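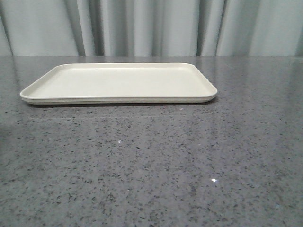
Products > Trays > Shallow trays > Gallery

17 Aug 2022
By Osvaldo Palumbo

Nedeta shallow tray, plain rim

The Nedeta is the low tray in the Valtudero range. It is a one-piece tray with a flat floor, a continuous raised rim and rounded corners. It has no handles, no dividers and no lid. The finish is matte and the color is cream, listed in the catalog as Gollholm cream. The same tray was sold until last year under the name Pace, and the two are interchangeable for stacking and storage.

The notes on this page cover shape, surface and use. They replace the two-page leaflet that used to be packed with each carton. Dimensions are on the order form and are not repeated.

Overall form

A cream tray on a speckled gray counter, empty. The outline is a plain rectangle. The long sides are straight and the corners are softly rounded, with no flat or step where the curve begins.

Rim

The rim runs the full perimeter at one height. It is a low lip, meant to stop small items from rolling off and to hold a spill long enough to carry the tray to a sink. It is not meant to contain liquid in any quantity. For wet work, use a deep tray.

The top edge of the rim is the part that takes the most wear. Light scuffing there does not affect use. Replace the tray if the edge is chipped or has a sharp spot that can be felt with a fingertip.

Floor

The inside surface is smooth and recessed below the rim. There are no ribs, drain holes or molded markings on it. Small parts, cutlery, seed packets and paper slips can be slid to one side and picked up at the rim. Round items will travel if the tray is tilted, so a cut piece of shelf liner is recommended for beads, screws and similar stock.

Color

The cream has a slight yellow cast. It was chosen over pure white for two reasons: dark and metallic items read clearly against it, and it throws back less glare under a bench lamp. Cream trays from different production runs may differ slightly in shade. Trays needed as a matching set should be ordered together.

Placement

The tray should sit flat on the counter along its whole length. If it rocks, check the counter for crumbs or grit first, then check the tray by setting it on a sheet of glass. A tray that rocks on glass is warped and should not be stacked with others.

Leave a hand's width clear at one short end for lifting. Lift with both hands, one on each short side, fingers under the rim. Lifting a loaded tray by one long side will flex the floor and can shift the contents.

Cleaning

Wash by hand in warm water with dish soap and a soft cloth. Rinse and stand on edge to dry. Scouring pads will polish the matte finish into shiny patches that cannot be reversed. Tea, turmeric and some inks will stain if left overnight. A paste of baking soda and water, left on for 10 minutes, lifts most fresh stains.

Do not use the tray in an oven or microwave, or as a stand for hot pans.

Storage

Stack empty trays no more than 6 high on an open shelf. Taller stacks are stable but are hard to separate, and the lower trays tend to be pulled out at an angle. Put a sheet of paper between trays that will be stored for more than a season. Keep the stack out of direct sun, which deepens the yellow tint over time.

Common uses reported by customers

Sorting hardware before assembly. Laying out cutlery for a table setting. Holding mail by a front door. Starting seeds in paper pots, with the pots watered elsewhere. Keeping oil and vinegar bottles off a painted shelf.

Ordering

Trays are packed 10 to a carton. Single trays are available from the counter at the Valtudero shop. The August production run is 2,000 trays, all in Gollholm cream. A gray version has been requested several times and is under review; no date has been set.

Questions on warped or stained trays should go to Tullio Ferri at the returns desk, with the carton number if it is still available. Trays bought under the Pace name are covered on the same terms.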